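Clonddale Housing Cooperative Newsletter
May 9, 2025
Building Services: Hard Water, Descaling and the Boiler Settings in Block B

The water supplied to Clonddale is hard, and the effects of this are spread unevenly across the three blocks. Block B has had the most complaints since the heating work in March, mainly slow hot water at the kitchen tap and noise from the boiler when it fires. Both are usual signs of scale on the heat exchanger. Marin Papadopoulos has gone through the service records for all three blocks, and this item sets out what was found and what residents are asked to do.

Hardness is caused by dissolved calcium and magnesium. When the water is heated, part of the dissolved calcium comes out as calcium carbonate and settles on the hottest surface available. In a combination boiler, that surface is the inside of the plate heat exchanger. The layer is thin at first, but it conducts heat poorly, so the burner runs longer to deliver the same temperature at the tap. As the passages narrow, the flow drops as well. The noise is produced by small pockets of water boiling under the scale.

Temperature matters more than most people expect. Scale forms much faster above 140 degrees Fahrenheit than it does below. Several of the boilers in Block B had been left with the hot tap setting at maximum after the March work. The heating engineer turns this up for testing and it should have been turned back down afterward.

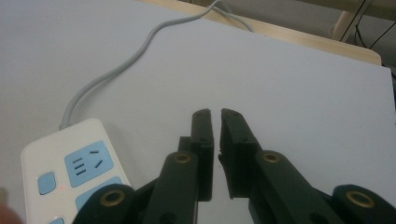 The hot tap setting is separate from the radiator setting on all the boilers we have. It is the right-hand dial on the older units and the tap symbol on the newer ones. Please do not change the radiator setting in order to fix a problem at the tap — the two have no effect on each other in summer mode. Households with a storage cylinder should leave the cylinder thermostat alone altogether. Stored water has to be kept hot enough to control bacteria, and the advice above applies only to boilers that heat water on demand.

Descaling of the exchangers in Block B will be carried out by Smits, who already hold the service contract. The exchanger is isolated, a mild acid solution is pumped through it until the reaction stops, and the circuit is then flushed with clean water. The work takes most of a morning for each apartment. There will be no hot water during that time, but the cold supply stays on. Please clear the space in front of the boiler before the engineer arrives, including anything stored on the shelf above it.

Griet Hendriks asked at the last meeting whether a water softener for the whole building would be cheaper over time. The quotation received from Mullo covers a twin-tank unit in the basement plant room. The capital cost is moderate, but the unit needs a drain connection that the plant room does not have, and the kitchen taps would have to be kept on an unsoftened line for drinking. That second line would mean opening the risers on every floor. Yaqin Jiang is getting a separate price for the riser work and the question will come back when she has it.

Magnetic and electronic conditioners that clamp to the outside of a pipe have also been suggested. The published results for these are mixed and the cooperative does not intend to buy them. Residents may fit one at their own cost provided that no pipe is cut.
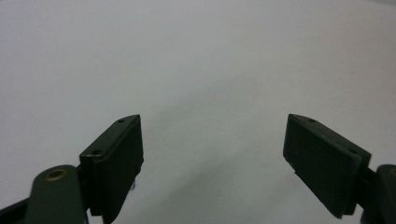
At the co-op this spring.

For kettles and shower heads, citric acid works as well as the branded products and has less smell than vinegar. Dissolve two tablespoons in a quart of warm water, leave the part to soak for half an hour and rinse it well. Do not use it on marble or other natural stone, and do not mix it with bleach.

Apartment 47 has reported a drip at the filling loop. This is a separate fault and has been passed to Smits for the same visit. If your own pressure gauge falls below 1 bar more than once in a month, send the readings to Mhairi Geddes with the dates.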